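Speaker notes, slides 1 to 14. Session length is 40 minutes with questions. Slide numbers are in bold. Text in italics is for me and is not read out.

**1. Title**

Folding, rolling and boxing: how storage method affects creasing in lightweight woven scarves. Notes revised January 19, 2021.

*Check that the clicker works before the chair starts the introduction. Water on the left side of the lectern.*

**2. Why creases matter**

A crease is a place where fibres have been held in a bend long enough to keep some of it. In a heavy cloth the weight of the fabric pulls part of the bend out again. A sheer cloth has little weight, so the bend stays until moisture or heat releases it. For a small museum or a hire wardrobe, each pressing adds labour and some wear. The storage method decides how much pressing is needed.

**3. The Potitz collection**

The Potitz store holds 325 scarves and shawls, mostly silk, viscose and polyester, with a small group in cotton voile. They came from a closed dress shop and were catalogued by fibre and then by colour. Colour was a poor choice for the second field. Printed pieces ended up under whichever colour the cataloguer saw first, and retrieval was slow. Fibre, then size, is what we would use now.

*If asked about the database, refer to the handout.*

**4. Four methods**

Flat in a drawer. Rolled on a tube. Folded with tissue in the folds. Gathered into an open box. The last is the least respected and the most common, as anyone who has visited a working wardrobe will know. It belongs in the comparison for that reason.

**5. Flat storage**

Best result for every fibre. Worst use of space. A drawer should hold a single layer, or several layers with tissue between them. Once a drawer is overfilled, the bottom layer gets pressed along the edges of whatever lies above it, and the advantage is gone.

**6. Rolling**

Use an acid-free tube, wider than you think you need. Roll with the warp running along the direction of rolling. Start with tissue, finish with tissue, and tie with flat cotton tape. Round cord leaves a ring. Hems are the weak point: a hand-rolled hem is thicker than the body of the cloth and builds a ridge at each end of the tube.

**7. Folding**

Pad each fold with a soft sausage of crumpled tissue. Change the fold lines once a year. We do ours in April, when humidity in the store is steady. Write the date on the box label in pencil.

**8. Boxing**

*Leave this one up while I talk through the next paragraph.*

Gathered cloth has no single fold line. The bends are many, shallow and randomly placed, and with sheer fabric most of them are soft. Trouble starts when more pieces go in on top. The lower ones are compressed and the shallow bends turn into sharp ones. Keep the load light and the result is better than a badly made fold.
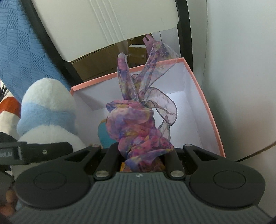 *Slide 8. Multicoloured sheer scarf, bunched, over an open white box with a coral rim.*

Colour transfer is the second risk. Do not box a strongly dyed piece with a pale one unless both have been tested for bleeding. A damp white cotton swab on an inside hem is enough for a first check.

**9. The Bretura trial**

We stored test pieces by all four methods at our Bretura annex for 10 weeks. The test cloth was new, bought by the metre and hemmed in the workroom. Creases were graded by eye under raking light against a printed scale, by the same grader at the start and the end.

*Go slowly here. The grading scale is the part people ask about.*

**10. Results**

Flat came first, rolled second. Padded folds and lightly filled boxes could not be separated on polyester. On silk, padded folds did better. Viscose creased badly in everything except the drawer.

**11. Limits**

One site, one grader, new cloth. Aged silk is weaker and may behave differently. We did not test pleated or beaded pieces, and the results should not be applied to them.

**12. Labels**

The Acuña pattern label worked well: fibre, size, method, date of last refold. Tie it to the container. Do not pin it to the cloth.

**13. Next stage**

Repeat with aged cloth at the Karuvley store, which is drier. A second grader will be added.

**14. Questions**

*Likely: cedar blocks (no, the oils can stain), vacuum bags (no), plastic tubs (polypropylene only, lid ajar). Return the sample tube to the display table afterwards.*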